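Subject: Re: [packing-floor] Cell 2 at Tratbridge, and who does what now
From: Dela Dankwa
To: packing-floor list

Wrist view from Cell 2, between totes: 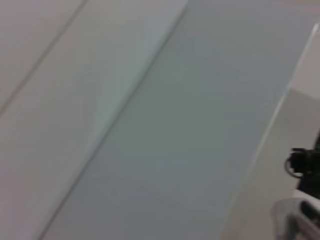
Cell 2, wrist camera. Pale surface left, grey-blue in the middle, white edge right, part of the gripper bottom right.

Veronika Gál wrote:

> Before we get Cell 2 at Brallgate I'd like to hear from
> someone who has had to stand next to one. The Cirkar people
> gave us a very nice talk with a lot of arrows in it. My lot
> have three questions. Do you lose people? Does the work get
> duller? And who gets the blame when it stops?
>
> Kastriot says to ask Dela, as she will be rude about it.

Kastriot is a good judge of character. In order, then.

Do you lose people? We haven't. There were 13 of us on the packing side before it went in and there are 13 now, though two of those have moved to returns and one of the two would like it known that she was not asked so much as informed. If your management say "redeployed", get them to say where, and on what shift, and get it in an email.

Duller? Different dull. The arm does the small flat cartons, which I used to do with my brain switched off while planning tea. What comes to us now is everything it won't take: shiny bags, anything floppy, anything the Yordanov line has taped by hand. So every item is an awkward one. Kulsoom worked out that her wrists are better and her temper is worse. We asked for the easy cartons to be mixed back in for the last hour of a shift, and got it, and I would ask for that on day one if I were you.

The other change is the watching. One of us per shift is now "cell lead", meaning you sit by a screen with a view like the one at the top and decide whether the thing is thinking or stuck. They look the same. After a few weeks you get a feel for it, but there is no extra money for having a feel for it — Despina Leka has raised this in May and will be raising it again.

Blame. The log puts every stop down as "operator" until somebody changes it, so change it. We keep a paper sheet by the cell with the time and what was in the tote. Last month the log had 39 operator stops and our sheet had six. The target is 1000 cartons a shift and the stops come off it, so that sheet is worth the biro.

> Also, can you talk to each other over it?

Just about. It's the conveyor that's loud. The arm only sighs.

Come over and see it before yours arrives. Not at 2 o'clock, that's changeover and you won't get a word out of anyone.

Dela
Tratbridge, packing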